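Home | Posts | Notes | About | Contact

Filed under: Robots, Simulation

3 December 2021

Writing down our rules for simulated runs

We finally have a written set of rules for simulation work at Atside. It took from August until now, mostly because the Firko project kept getting in the way.

The old habit was to run 100 episodes, quote the success rate and move on. When I went back through our folders I found 1,146 runs, and 65 of them had no record of which settings were used. Those can't be repeated, so they no longer go in any report.

The new rules are short. Every run keeps its seed and its scene file. Haze and lighting values are written into the log, even when left at default. Failed runs stay in the folder. Camera views are saved as rendered, with no sharpening afterwards.
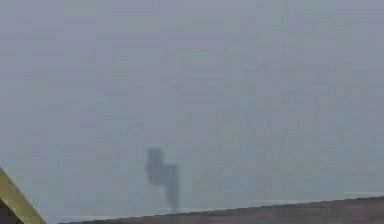

A reader of the draft objected that keeping every failed run would fill the disk within a month, and that a log line and the seed ought to be enough to rebuild any of them. I agree up to a point – it only works while the simulator version stays the same, and ours changed twice this year.

So failures are kept in full until the next version, then cut down to logs. The Hinell team wanted a fixed 22 days instead. We may still go that way.

The Lagos office starts using the rules next.

This site uses cookies. Accept | Read our cookie notice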